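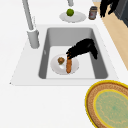 The sink, with a plate in it

On Friday I finally listened to the new Trivamitz album from the beginning to the end, with the phone in another room. I waited for it for a long time, so maybe I was too nervous to enjoy the first songs. The opening track is slow and has almost no drums. I thought, oh no, they became serious.

Then comes "Uleck" and everything is fine again. It has the same dirty bass as on the first record, and Skála sings so close to the microphone that you hear her breathe before each line. I played it 3 times before I let the album continue.

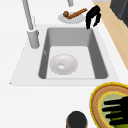
A white bowl in the sink

Many fans are angry about the guest verse from Stostasik. I read the comments under the video, there were 586 of them when I stopped, and most people wrote that he does not fit. I don't agree. His voice is rough and a little bit late behind the beat, but the song is about two people who do not listen to each other, so for me it works. My friend Yulan Ren says I defend him only because I have his old T-shirt. This is partly true.

What I like less is the middle of the album. There are two ballads one after another, both in the same tempo, and the second has a children's choir
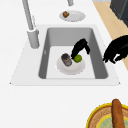
which I could live without. Skála said in a radio interview that the choir was recorded in one afternoon in June, and I believe her. It sounds like everybody wanted to go home. But the last song is very beautiful - only piano, and then one trumpet that comes in when you think it is finished.

I ordered the vinyl too. They made 1000 copies and mine has number 252 written by hand on the back. The paper inside has all the lyrics, and I found out that I was singing one chorus wrong since the single came out.
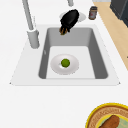

Plate with something small, round and green

The tour dates are not known yet. If they play closer than four hours by train, I will go, and I will write about it here. Until then I am still listening to side B, without the ballads.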